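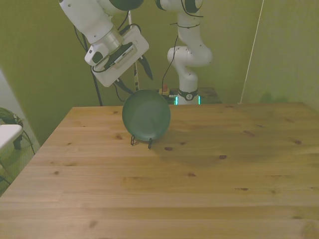

The green plate on its stand, pine table, Honley.

Item 30

The inventory of the house at Honley was commenced on 03/10/2018 and was to be done by one person. The estate's solicitors, Wanyama and Tonley, had supplied a form with five columns: number, description, dimensions, condition, value. Nyokabi Swai had filled in such forms for eleven years. She wrote in block capitals and measured in millimetres.

Item 29 was the table. Pine, plank top, knots throughout, seams visible, no warping along the back edge when tested with a straight rule. She gave its condition as fair and moved to the next line.

Item 30 was the plate. It stood upright near the back of the table in a black wire stand with thin curved legs. Plate, round, dark green, shallow centre, rim slightly lighter in colour. She left the dimensions for the moment. The form required a plate and its stand to be listed together if they were displayed together, and separately if they were not. It did not define display.

She lifted the plate out and laid it on a folded towel. Diameter, 265. Weight on the kitchen scale, 560 grams. On the underside there was a maker's stamp reading NONEO and, below it, the number 1335 scratched into the foot ring by hand. She did not know a pottery called Noneo. The reference book did not list one. She wrote MAKER UNKNOWN, STAMPED, and copied the number into the margin in pencil, as numbers without an explanation were to be entered in pencil.

The stand, without the plate, weighed very little. She set it back on the table and it rocked. One leg was shorter than the other, or bent. She put the plate in again and the rocking stopped. She took it out and the rocking resumed. She repeated this with the stand turned end for end, then on the bench, then on the floor tiles. The result was the same on each surface. The stand was stable only under the load of that plate. With a dinner plate from the cupboard (item 17, white, chipped) it tipped forward and had to be caught.

There was no column for this.

She telephoned the solicitors at two and asked whether item 30 was one thing or two. The clerk asked what difference it made. Swai said that the plate had been left to a niece in Tasmania and the metalwork, under a later clause, to a neighbour. The clerk said he would check and did not ring back.

By four the light had moved off the table. She did the linen press, the hall cupboard and the contents of the laundry, which ran to three sheets. In a drawer with the tea towels was an exercise book in which somebody had kept household accounts. The entries stopped in September 2000. Most were for groceries and rates. One line, near the end, read: wire for stand, bent to fit, 2 evenings. No cost had been entered beside it.

She read the line twice and returned the book to the drawer, then took it out again and gave it a number.

Back in the kitchen she rubbed out the pencil in the margin and completed the row. PLATE AND STAND, ONE ITEM. NOT TO BE SEPARATED. Under condition she wrote GOOD. The value column she left blank - a blank was permitted where a second opinion would be sought - and she initialled it.

The plate was on the table when she locked up. She had put it back where it had been, a little behind the knot in the wood, and checked the position against her first sketch.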